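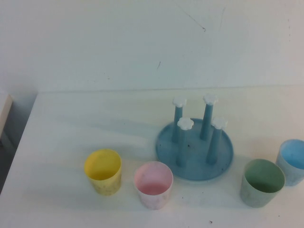
What is Siltano?
Siltano is a small shared workshop in Prumport where members build and program robot arms for use at home. We rent bench space by the month and keep the tools, spare motors and printers in one place so that members don't have to buy their own.

The workshop started in a garage with one arm and a borrowed laptop. The first build took most of a winter and could barely close its gripper. We moved into our present rooms in December, after the garage got too cold to work in, and we have been here since.

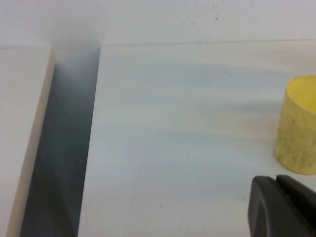

The rooms give us 2,000 square feet on one floor. Half of it is for cutting, soldering and printing. The other half is for running the arms, and we ask people to keep the saws off when someone is recording over there — the dust gets into everything, and sweeping up afterward takes longer than the cutting did.

Most of our members work on household tasks. Picking up a cup and hanging it on a drying rack is a common first project. Cups are light, they don't break if they are plastic, and a grip that is off by a little shows right away. After that people move on to folding cloths, sorting silverware or whatever they want done in their own kitchens.

The arm most members build is the Jaiswal, our own design. It has a two-finger gripper and a small camera at the wrist, and it runs from an ordinary desktop computer. The drawings and parts list are free to any member. Printing the parts takes 4 days on one of our machines if nothing jams.

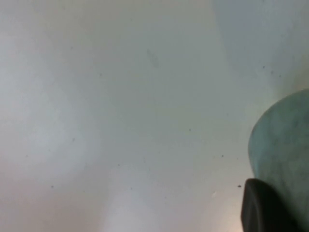 Written by the founder and workshop manager, Siltano

I look after the benches, the parts orders and the Thursday build night. Before this I repaired packaging machines at a plant in Tiditville, and a lot of how we do things comes from there. Cables get labeled at both ends. Every arm has a stop button within reach of the person running it. Settings go in the logbook before anyone changes them.

We keep recordings of practice runs on a shared drive, including the ones that went wrong. As of Aug 3, 2023, there were 3,955 of them. Members can use any of these to train their own arms, and we ask that they add theirs in return.
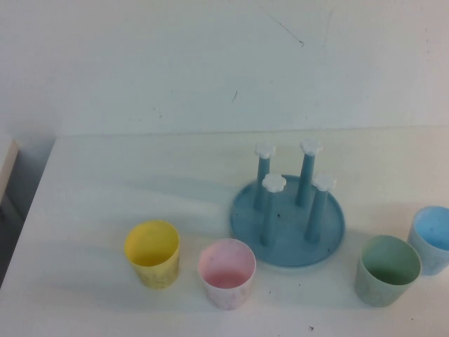
Do I need experience to join?
New members come in with all kinds of backgrounds, and plenty have never soldered or written code. You will do a safety session first, then 2 evenings at a bench with someone who has finished a build. Bring closed shoes and a laptop if you own one.

Build night is open to visitors. Ring the bell at the side door.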